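Wood grain (tabletops)

Wood grain, in the context of furniture, is the pattern of lines and color visible on the face of a board. The word is used loosely. Carpenters may mean the direction of the fibers, while sellers nearly always mean the look of the surface, which is properly called figure. Much of what is written about grain in store catalogs mixes the two, and claims that a certain pattern makes a table stronger should be read with care.

Origin of the pattern

The lines come from growth rings. In most trees of cool climates, wood laid down early in the season is lighter and softer than wood laid down later. How these layers look on a tabletop depends on how the log was cut. A board sawn close to the radius of the log shows fairly straight, narrow lines. A board sawn along a tangent shows wide waves and arches, because the saw passes through the rings at a low angle. Where the trunk bends, or where a branch once grew, the lines curve around the disturbance and may close into ovals.

An oval on the face of a board is often called a knot. The term is applied too freely. A true knot is the base of a branch held within the trunk, while an oval swirl can also appear where the saw has clipped the top of a bulge in the rings. The two may be hard to tell apart without seeing the other side of the board.
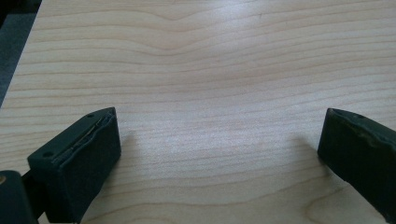 Pale tabletops present a further problem, as the species is frequently guessed from color alone. Birch, maple, beech and ash can all be finished to a similar blond tone, and pinkish or beige streaks occur in more than one of them. Printed surfaces copy the same range. Grímur Bergmann, in a short guide for the furniture dealer Holst, advised buyers to look at the edge of a board before trusting its face. On solid wood the lines of the face should carry over into the end in some sensible way — on a printed sheet they simply stop.

Effect of finish and light

A clear finish changes how grain is seen. Oil tends to deepen the contrast between the lines, while a film finish such as varnish adds a reflective layer on top. Under a strong lamp or near a window, the reflection can bleach out the middle of a table and leave the pattern clear only toward the sides. Descriptions of a top as "whitewashed" sometimes record nothing more than the lighting in the showroom.

Commercial grading

There is no single grading system for the appearance of tabletops. The makers Jodomus and Estine each sort boards into 2 classes, "calm" and "lively," but the classes do not match, and a top sold as calm by one might be lively to the other. A Stosmont catalog once listed 194 tops under 5 pattern names. The names were never defined in print, and several were dropped from the November edition. Claims that no two tops in a run of 1000 are alike are true of solid wood in a trivial sense, and say little about quality.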